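Jedton Card Swap: Frequently Asked Questions

What is the swap?

Members make handmade greetings cards to a set theme and post them to us. We sort them and post back the same number of cards made by other people. In the last full round we handled 966 cards.

How many cards do I send?

Three per round, all to the same design or three different ones, as you prefer. Please don't send extras. They upset the sorting and we have to post them back to you.

Do I need to be any good?

No. We ask that the card stands up, that nothing falls off when it is shaken gently, and that the inside is left blank. Plenty of members joined with one stamp and a black ink pad.

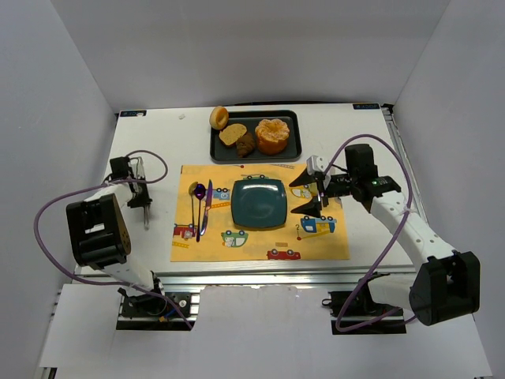
Bread and pastries on the tray.

What is the theme for the next round?

Food and baking. The image can be stamped, die-cut, drawn or cut from patterned paper. Buns, pies, fruit and teapots are all fine. December is always winter birthdays, so please keep your Christmas stamps for your own list.

Can I use digital stamps?

Yes, as long as you have bought the image or it was offered free by the artist, and you colour it yourself. Print on smooth white card and leave it overnight before using alcohol markers. Some inkjet inks will bleed even then, so try a scrap first. Laser prints give less trouble with markers but can flake along a fold.

Can I copy a card I saw online?

You can follow a sketch or a layout. If you have borrowed more than that, write the maker's name on the back in pencil. The same goes for cards made from a magazine kit.

What size should the cards be?

Anything that fits a standard C6 or 5 x 7 envelope. Square cards are accepted, but remember that the person who receives one may have to pay more to post it. Include an envelope for each card, unsealed and not written on.

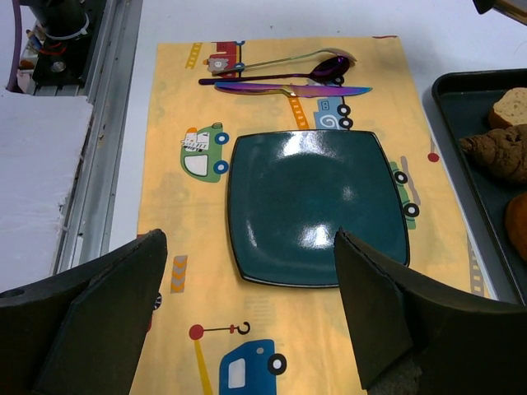
Thickness matters as well. A card with two layers of foam pads and a button on top will usually go as a large letter, and we can't make up the difference out of the swap fund. If you like dimension, use one layer of thin foam and keep the buttons and charms flat. Gems are fine if they are glued as well as stuck. The adhesive that comes on them is not enough on its own.

What should I write on the back?

Your first name and the round number, small, near the bottom edge. Please don't add a web address or a price.

How do I pack them?

Put the cards in a clear sleeve with a sheet of stiff card behind. Add a stamped, self-addressed envelope big enough for what you are getting back. Please check the flap still sticks. Old envelopes are the thing that holds us up most.

How long does it take?

Each round is open for four weeks. Cards go out again once sorting is finished, normally in the week after closing. If yours haven't come by the time the next theme is announced, email us.

I have missed the closing date. What now?

Your cards are held over to the next round. If they no longer suit the theme they go into the Plornlow box, which supplies blank cards to the day centre there. Tell us if you would rather have them back. 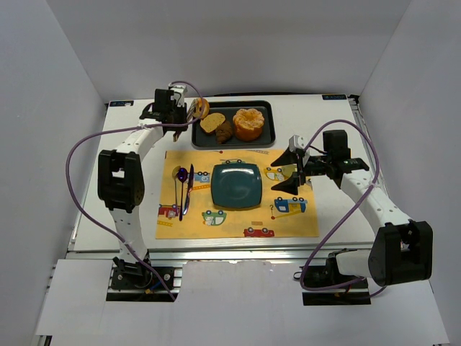

Answers on this page are written by Pentti Rautiainen, swap organiser and page editor.

Can I ask for cards from a particular member?

Sorry, no. I sort by hand and the only rule is that you don't get your own back. If you have a card you love and want to thank the maker, send the note to me with the name and round number and I will forward it.

Can I join from outside the UK?

Yes. Raimonds Eglītis collects for members on the mainland and sends everything over in one parcel – write to him through the contact form and he will tell you his closing date, which is earlier than ours.

Are there things you won't accept?

Loose glitter. Glitter card and glitter glue are fine once dry. We also turn away scented cards, real food items such as coffee beans or dried orange slices, and anything with a pin in it.

Is there a fee?

There is no fee to join. You pay your own postage both ways. A spare stamp taped to the sleeve is always welcome and goes towards sleeves and labels.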